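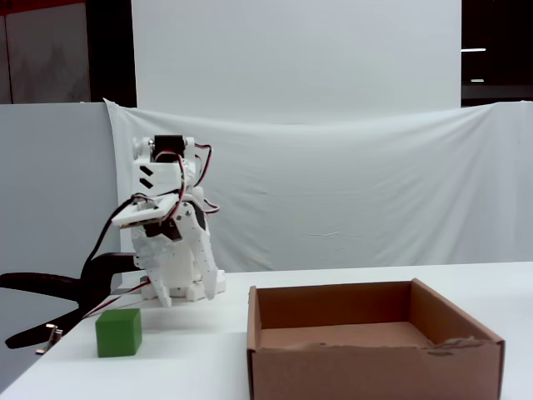

## Mernico white table: 4 stars from me

I've had this table for three months and I'm pretty fond of it! The edge takes a big black clamp, and I love that – my old desk had a lip all the way around and you couldn't fix anything to it. Putting it together took me 20 minutes, plus a break to hunt for the hex key (mine was stuck under the foam).

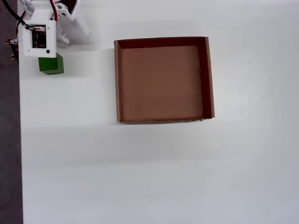
## Living with the white top

Plain white makes small stuff really easy to find, and a green block or an open cardboard box stands out right away. Pencil marks show too, so I keep a damp cloth close by. I lost a star over the instructions – four pages of tiny drawings and hardly a word. Edith Cusi has the same one and she'd buy it again. So would I.

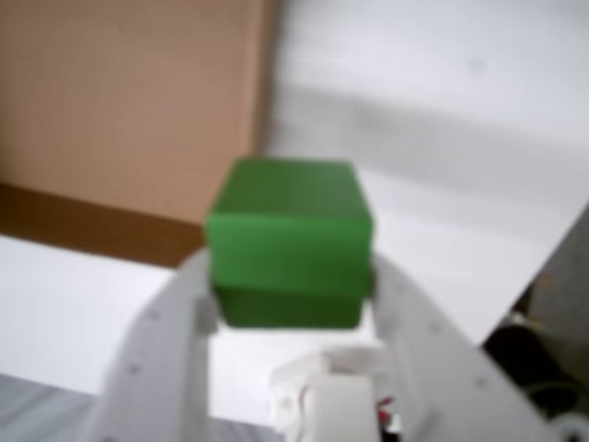 *The green block up close.*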